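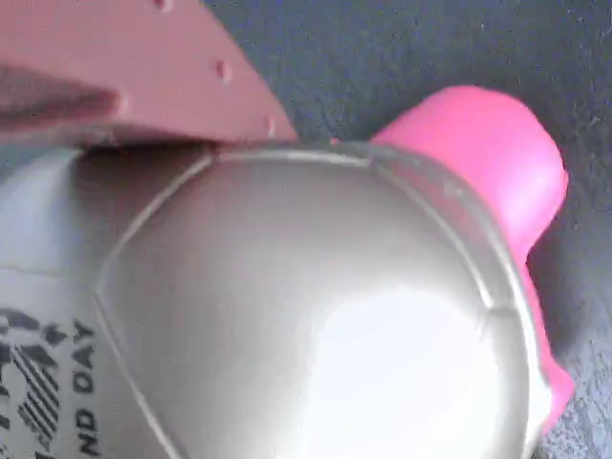

Silver and white panels on the ball, up close

14 shares · 3 comments

Trellton Recreation Club — Minutes of the August meeting

Meeting opened at 7:05 p.m. in the upstairs room at the Matheson Street hall. July minutes were read and approved with one fix (the bake sale money went to the youth fund, not the field fund).

Summer league
What a season! Sign-ups were strong right up to the last week, and the under-tens finally got enough players for 12 full teams. The final against Derklow went to extra time and the whole sideline was singing by the end. Everyone agreed we should invite Derklow back next year, and they have already said yes.

Field and lights
The north goal nets are worn through at the bottom corners. Agreed to buy 2 new ones before fall practice starts. Traltix quoted for the light repair and can come in the last week of the month. The quote was accepted, all in favor. We will finally have evening practice again — so good to see this one come off the list.

Equipment
The shed needs a proper clear-out. Some 6 bags of old shirts can go to the school swap. Pumps and cones stay. A lock with a number code was suggested, as the key keeps going home in people's pockets. Approved.

Fall picnic
Same spot by the creek, potluck as before, with a parents' match after lunch. Last year's parents' match was a riot and we want twice the crowd. Tables to be borrowed from the hall.

Any other business
A member asked about a walking group for grandparents during practice. Lovely idea, warmly received. It will be tried for 4 weeks and talked over at the next meeting.

Meeting closed at 8:20 p.m. Lemonade followed on the porch.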